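Weltska to Open Clothing Repair and Resale Center in February

22/01/2024 - Weltska, the clothing repair and reuse company, will open its second center in February, in a former tile showroom on Fatwood Lane. The new site will take in worn and unwanted clothes from the public, mend what can be mended and sell the results at fixed prices.

The center covers 4,000 square feet on one floor. The front third is the shop. Behind it are a sorting area, a laundry with drying racks, and a repair room with 13 sewing stations. Drop-off is through the side door on Tang Street, where there is short-term parking.

Weltska opened its first center two years ago. Last year that center repaired and returned 1,609 items to their owners, most of them jeans, coats and school uniforms. Zippers were the most common job, followed by torn seams and worn cuffs. Of the clothes donated for resale, 63 percent went on the shop rails. The rest was cut down for patches and cleaning cloths or passed on to the textile recycler Vevetix, which will also collect from Fatwood Lane twice a week.

Customers can bring in up to six items per visit. Clothes should be clean. Staff will look over each piece at the counter and give a price before any work starts, and most repairs will be ready in eight working days. Leather, fur and wedding dresses are not accepted at the new site - these still go to the first center, where the heavier machines are kept.

Repair prices start at $6 for a button or a short seam. T-shirts in the shop will sell for $4, shirts and blouses for $7, and coats from $18. There is no charge for dropping off donations, and receipts are available on request.

The repair room will also be used for evening classes on Tuesdays. The first course runs for five weeks and covers hand stitching, hemming, patching and changing a zipper. Machines, thread and fabric scraps are provided. Places cost $45 for the full course and can be booked at the counter or by phone once the center is open.

Weltska is hiring for both sites. Open positions include two full-time menders, a laundry assistant and a part-time driver. Applicants for the mending jobs will be asked to complete a short paid trial. Experience with knitwear is useful but not required.

Opening hours will be Tuesday to Saturday, 10 a.m. to 6 p.m., with drop-off closing half an hour earlier. The exact opening day will be posted on the door and on the Weltska website after the final fire inspection.

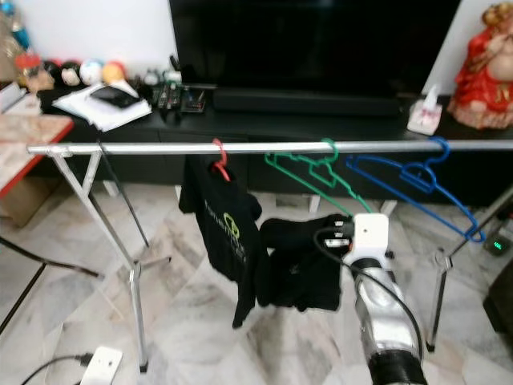
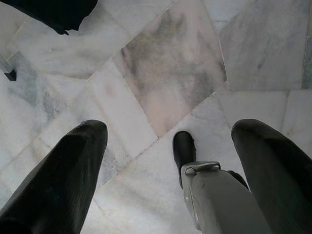 Qiuyue Zhong said the price list mattered more to her than the new address, and that she hoped it would stay as it was: "I have paid more than a coat was worth to get the lining fixed. If I know it's $6 for a seam before I leave the house, I'll bring the whole pile."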